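Behind the Stumps at 36

I took up wicketkeeping because our old keeper moved away and I was the one standing nearest the bag. The gloves were still in there, stiff as toast, and somebody threw them at me, and I caught them. In the Prindari Cricket Club that counts as an audition.

I was 36 at the time and had spent most of my cricketing life at deep square leg, which is a lovely place if you like clouds. You get a ball every few overs, you trot in, you throw it somewhere near the bowler, you go back to thinking about lunch. Keeping is the opposite of all that. Every single ball is your business. In a 27-over innings (our league's odd number, and please don't ask me to explain the meeting where it was settled) you squat and stand up again more times than I've ever done on purpose in a gym, and then you go home and find you can't get down the stairs to the laundry.

My first match was a horror show. I let through so many byes that our scorer started sighing before the ball got to me. One went between my pads, one went over my shoulder while I was still admiring the bowler's run-up, and one hit me flush on the big toe and bounced away for two. I wore sandals to work for a week!

But I loved it. I can't tell you how much I loved it. You're so close to everything back there. You hear the batter breathing and muttering and you hear the little click when the edge is so faint that the umpire would never give it, and you're the only one on the field with a proper view of whether the spinner is turning it or just hoping.
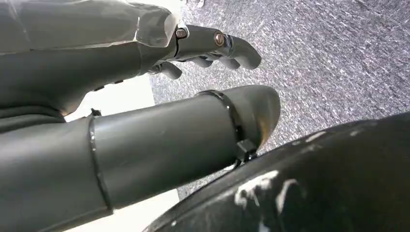 Four gray fingers curled above a speckled carpet.

So that winter I decided to get good, or at least less bad. The Prindari ground is shut from the first frost on, and the indoor nets over in Kanumness book up fast, so most of my practice was done with a tennis ball against the garage wall. Twenty minutes after dinner, no gloves, soft hands. I'd read that bare hands teach you to give with the ball, and I do think there's something in it. When you wear big padded gloves you can get away with snatching. With a tennis ball on a cold night you snatch once and it pings off the heel of your palm into the neighbor's hedge, and you have a think about your life while you look for it.

The other thing I worked on was staying down. Everybody who has ever kept will tell you to stay down, and everybody comes up too early anyway, me included. I had a friend film me on a phone and there I was, popping up like a jack-in-the-box before the ball had even pitched. It felt low from the inside. It felt as though I was practically sitting on the grass. The phone said otherwise, so I spent a month doing the whole thing to a count: down, wait, wait, rise with the bounce. My knees had opinions but they came around.

Then there were the gloves. The old club pair had to go. I ended up with a pair of Pitkänens, secondhand, a bit floppy in the webbing, with a previous keeper's initials inked inside the cuff. A good used glove beats a stiff new one every time, if you ask me, and I'd say the same about pads. I wore mine around the house to watch TV. It's hard to hold a fork in them but you can manage a sandwich.

By spring I could take the spinners standing up without closing my eyes. The medium pacers were another story – our quickest bowler swings it late and down the leg side, and there's a moment when the batter's body is right in the way and you're moving on faith alone. I still don't know how the real ones do it. I watch professional matches now and I don't look at the batting at all. I just watch the keeper's feet.

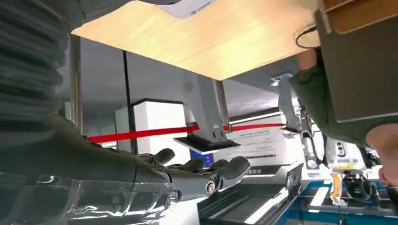 KANUMNESS, 18/05/2021

The first away fixture of the season was against Kemov, who've won the league more often than anybody cares to remember and who have a clubhouse with an upstairs. There's a hill on one side where people bring folding chairs. Kanumness has more than 4000 people in it, and it felt to me like every last one had come along to see me drop something.

We batted first and scraped along. Our openers put on 60, which was the best start we'd had in ages, and then we did what we always do and lost wickets to shots I'd be embarrassed to play in the backyard. I made two. One of them was off my thigh pad, but the umpire was looking at a dog.

Then it was time to put the Pitkänens on. My mouth was so dry I couldn't chirp even if I'd wanted to (I'm not a chirper anyway, I mostly say "lovely" and "keep it there"). The first ball swung a mile, and I went left, and it was just there in the gloves with hardly a sound. I could have retired on the spot.

I did drop one. It was a thick edge off the spinner, up at throat height, the kind you're supposed to get your head out of the way for and let your hands ride. I snatched. All those nights at the garage wall, and I snatched. But a few overs later their number four came down the track, missed it by plenty, and I had the bails off before he'd turned his bat around. My first stumping. I ran halfway to the boundary before remembering that I'm not twenty and had to walk back.

We lost, by the way, and with overs to spare. They fed us very well afterward, up in that fancy clubhouse, and their keeper, a big cheerful fellow who's been at it since high school, showed me how he tapes his fingers: two strips on each of the little ones, crossed at the middle joint, nothing on the thumbs. I tried it that night at the kitchen counter and used up the whole roll. We play Kemov again in June, at our place this time, and I've bought more tape.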